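Filed under: Cell meetings / Faults and safety

Jellmont picking cell: fault review, 10th October

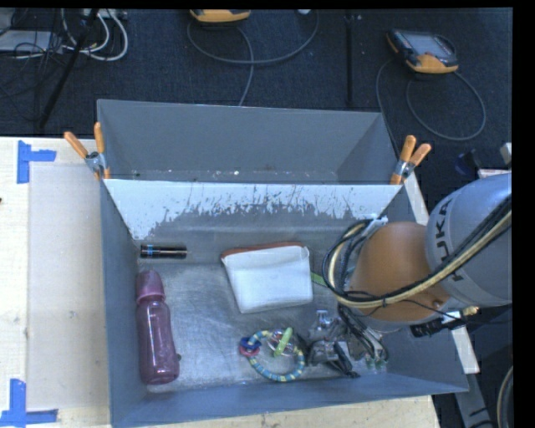
Front compartment with the mixed items in, arm down by the beaded ring.

Present: Kaisu Eskola (chair), Hertta Ikonen (notes), Landen, Niskanen. Apologies from Neltham site.

1. Last minutes. Agreed. June action on spare fingers still open, Niskanen chasing.

2. Protective stop, run 58. Arm caught top of divider on the way across, stopped itself. No one inside the line. Log shows stop at pick 2000-odd, Landen to get exact number. Restarted from pendant without a walk round first. KE not happy, says this is the bit that matters. Agreed no restart until someone has looked at gripper, cables and clamps.

3. Divider. White top surface badly scraped, grey showing through. Worse towards middle and right, left corner not so bad. HI thinks many small touches over weeks, Landen thinks one or two big ones. Not settled. Lift height over divider to go up by 100 mm for now, slower cycle accepted.

4. Clamps. One each end of the divider, handles stick up above it. Not in the collision model!! Niskanen to add both. Discussed bolting the divider insted, parked til we have a price.

5. Cables. Bundle loops out round the wrist, tied in one place. Landen wants a second tie. KE: check full wrist rotation first so it doesnt pull.

6. Bin position. Check against blue tape corners before every run, write it on the sheet.

Actions
Landen - pick number, cable check
Niskanen - clamps in model, fingers
HI - restart rule typed up and stuck by the pendant
KE - tell Neltham, they run the same lift hieght

AOB: 2 sheets missing from the run folder. Whoever has them please put back.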